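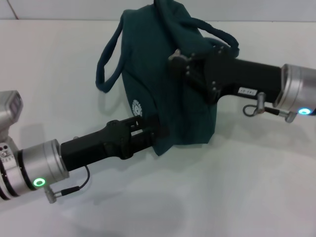

Week 5 of Materials in Everyday Use is given over to the tote bag, an object most of you own in quantities you would rather not disclose. We take it seriously for two hours, with a break at the point where everyone has had enough of handles. The load case first. A tote has no frame, no base board and no opinions about its own shape, so whatever stiffness it shows has to come from the cloth, the stitching, or whatever you put in it. Look at the teal one: the top is bunched and folded over on itself so that you can't find the opening, and the lower right is all soft creases, yet the bottom is on the table and the bag is upright. Keep that in mind when we get to slump. Note also how far the left handle hangs down the side in a long loop. Slack handles are where most of today's trouble begins.

1. Terms

Body: the panels, usually two, sometimes one long piece folded at the bottom. A folded bottom has no seam to burst, and the maker will tell you so on the tag.

Drop: the distance from the top of the handle to the top edge of the bag. Short drop, you carry it in the hand. Long drop, you carry it on the shoulder, and it slides off whenever you are holding coffee.

Anchor: the stitched patch where handle meets body. Commonly a square with an X through it. If you learn to look at one thing this week, look at this.

Slump: what an unsupported bag does when you let go. We measure it as lost height after one minute, against height when held up by the handles.

Hand: how the cloth feels. Yes, this is the real term. No, "nice" is not an acceptable answer in your lab write-up. Last year I got it 114 times.

2. Where the load goes

Hang a full bag from both handles and the weight travels up through the panels into four anchors. In the diagram we draw in class, each anchor takes a quarter. In life you grab one handle, miss the other, and two anchors do the work of four while the bag tips its contents toward your shoes. Design for the second case.

The cloth itself is rarely what fails. Thread goes first, then the weave right beside the thread, where the needle has been putting holes in it. More stitches make a stronger seam up to a point, and after that point you have made a perforated line, like the one on a check. Pornthip Hemmin's reading (in the packet, after the Rascombe catalog pages) covers this well and is shorter than it looks.

3. Matte cloth and the question of dirt

Dark matte fabrics hide creases at a distance and show lint at any distance. Printed logos complicate things further: the ink is stiffer than the cloth, so a fold would like to happen next to the print and sometimes goes straight across it instead. Repeat that enough and the ink cracks. Small logos low on the body tend to do better than big ones in the middle. Marketing departments have been told.

4. Lab

Work in pairs. Each pair gets a bag, a hook and a box of 300 g sandbags. Please don't throw the sandbags.

Measure drop and held height. Let the empty bag stand, wait one minute, measure again. If it falls over, write "fell over". Then load it one sandbag at a time from both handles, and record any change at the anchors. Repeat from one handle. Stop when you hear thread.

Cycle test: the Livosbridge rig lifts and lowers a loaded bag 1,000 times. It is slow and it squeaks, so we start it before the lecture and try to ignore it. Puspita Santoso has the sign-up sheet.

5. For next time

Bring a bag of your own that has failed. Find the spot where it gave up, and be ready to say whether the thread or the cloth went first. Read the Tomar chapter on webbing and skip the part on buckles until February. Bags with food in them will be sent back out to the hallway, along with their owners.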